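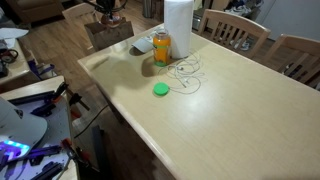 Slide 1: table setup, jar and green disc out, arm station at left.

Open w/ the question - which gripper do we keep, Lullow or Jandale?

277 grasps each, same arm, same controller. Only the fingers swaped.

Jar: glass, glossy top, glare. Wrist camera hates it. Say this slowly!

Disc: flat. Jandale scoops, Lullow pinches and slips. Don't oversell, only 4 poses tried.

Earphone cable - skip if short on time.

Thank Pramila for teh mounts. Markos takes controller questions.

Shares 4 | Comments 0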